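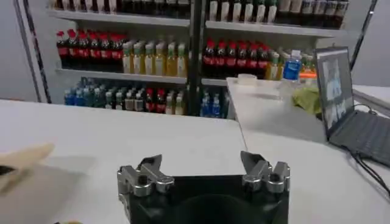 *The white tables.*

December 9, 2020

The Dellwood type collection has reopened its specimen room to readers by appointment, and I was granted a morning there for my continuing work on Urio, a text face cut for a small press and used in print for less than a decade. The following notes are offered to those who set books and who have asked me whether the face merits a second look.

Urio is usually described as a lighter version of Drollard. Having compared the two at the same size, I do not find this description adequate. The lowercase of Urio is wider, the joins are heavier, and the italic slopes so little that in a long paragraph it can pass for the roman. Drollard has a true italic with narrow letters and a pronounced rhythm. The confusion appears to date from a Parkstead catalog that printed both faces under a single heading and gave one price for the pair.

The collection holds 35 specimen sheets of Urio. Most are proofs on uncoated stock, and the remainder are bound into a trade catalog whose spine has been repaired with cloth. The sheets are numbered in pencil, with 2 numbers repeated. I have followed the numbering in the printed finding aid, where the second of each duplicate is marked with an asterisk.

Kerstin Midtbø, whose essay on Urio remains the fullest account, argues that the figures were drawn by a different hand. I was inclined to doubt this. After seeing the large proofs I consider it probable. The numeral 7 has a flared foot that appears nowhere in the capitals, and the 3 is flat at the top in some sizes and round in others.

Designers considering the digital version should note that it was drawn from the smallest size alone. On coated paper it looks coarse. On a soft, cream sheet of moderate weight it performs well, with generous leading and a measure of no more than 70 characters. The small capitals are too light and should be avoided in running heads.

Requests to consult the sheets should be sent to the reading desk in writing and should quote shelf number 1695. Pencils only are permitted. I have not yet examined the correspondence files, which are stored separately and must be ordered in advance.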